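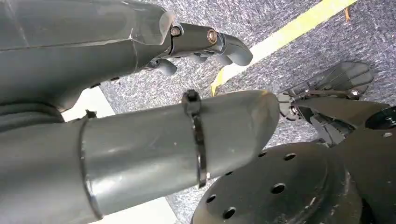
Limescale in small hotel water systems, a short thread. Figures are from the Sketport guest house, 12 February 2022.

1/ Incoming hardness there is 360 mg/l as calcium carbonate. At that level a shower head on a 60-degree supply furs up within a season.

2/ The Miranda softener was regenerating on a timer. Low occupancy meant wasted salt; in July it meant hard water by mid-morning. Meter-controlled regeneration fixes both.

3/ Check the bypass valve first. Ours was open a quarter turn — enough to blend untreated water into every bathroom on the top floor.
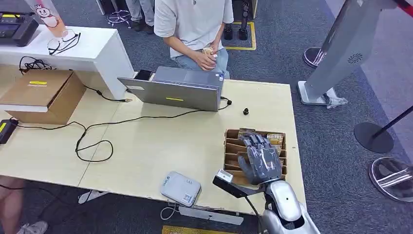 4/ Keep one unsoftened tap for drinking water and label it. The kitchen at Sketport had none.

5/ Salt use after the change: 164 kg a year, in block form. Tablets cost less but bridge in a damp cupboard.

6/ Descaling: citric acid for shower heads, 2 hours, rinse well. Don't use it hot, as calcium citrate can drop out and is harder to shift than the scale was.
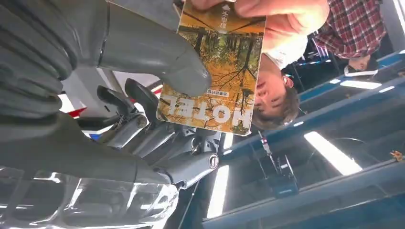

Grey hand, hotel key card.

7/ Test strips are good enough for weekly checks. Sample downstream of the softener, after running the tap for 4 minutes.

8/ Next job is the Preder annexe. Same supply, older pipework, no drain near the stopcock.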